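From: Dayana Cárdenas
To: bin-picking list
Subject: Re: [binpick] Results when objects end up against the walls?

Fumero wrote:
> We have been reading your notes from August on picking out of a deep
> bin and have two questions. First, do you score a trial as failed when
> the object is pushed into a corner, or do you carry on until the time
> limit? Second, your wall penalty looks like a fixed margin around the
> rim. We tried the same thing and the policy simply stopped going for
> anything near the sides. Did you see that as well, and if so what did
> you change?
>
> Also, is the bin you use painted? Our depth readings on bare metal
> are poor.

Hi all,

Answers in order, with a bit more for those who asked off-list.

We carry on until the time limit, which is 15 attempts per fill. An object pushed into a corner stays in play and counts against the clearance score if it is still there at the end. Scoring it as a failure straight away hid the behaviour we were trying to measure.

Yes, we saw the same thing with the fixed margin. The Kandberg baseline we started from rejects any grasp whose centre falls inside the margin, so small objects beside a wall never get a candidate at all. We replaced the rejection with a cost that depends on the angle between the closing direction of the fingers and the nearest wall. Closing parallel to the wall is cheap. Closing across the gap between object and wall is expensive but still allowed. The change to the code is small and sits in the ranking step, so the grasp proposals themselves are untouched.

On surface finish, our bin is grey and well worn. The light coating on the rear wall has flaked and the floor is scuffed enough to throw whitish reflections. We left it alone. Depth drops out over the bright patches, and we fill those from the colour branch before ranking.

The layout below has most of what we care about in it. The duck has its beak against the left wall with the little basketball right beside it, the maroon item lies along the base of the rear wall, and the white piece overlaps the black one near the gripper.
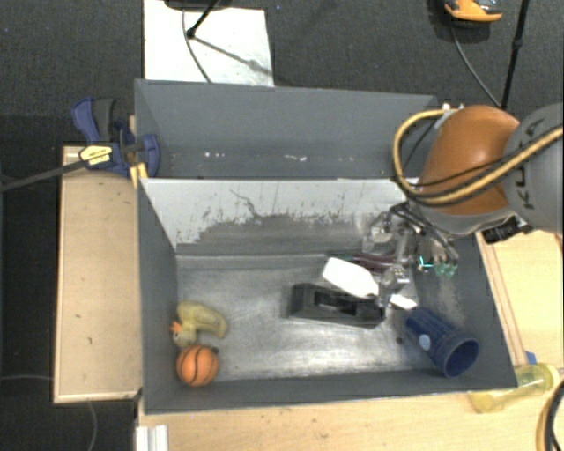

What changed between the two versions

1. Ranking. Angle-dependent wall cost in place of the fixed margin, as described above.

2. Retries. After 2 failed attempts on the same object the planner has to choose a different one. Before this it would keep returning to the same flat piece until the attempts ran out.

3. Nudging. If no candidate clears the threshold, the arm makes a short sideways push away from the nearest wall and replans. We cap this at 3 pushes per fill.

The biggest gain came from the first item. Nudging helped with round objects in corners and did very little for long thin ones lying flush with a wall, which tend to slide along it. Overlapping flat pieces are still our worst case with either version, and I don't have a good answer there. Ibarra suggested ranking by which piece is on top, but our segmentation is not reliable enough where a white object sits over a bright part of the floor.

We trained with 3 seeds and the ordering of the variants was the same for each. The per-object tables are in the Jirinora repository under the results folder. The column labelled "edge" is the one you want.

If you rerun your fixed-margin policy with only the ranking change, I would be interested to see the numbers before you add retries.

Regards,
Dayana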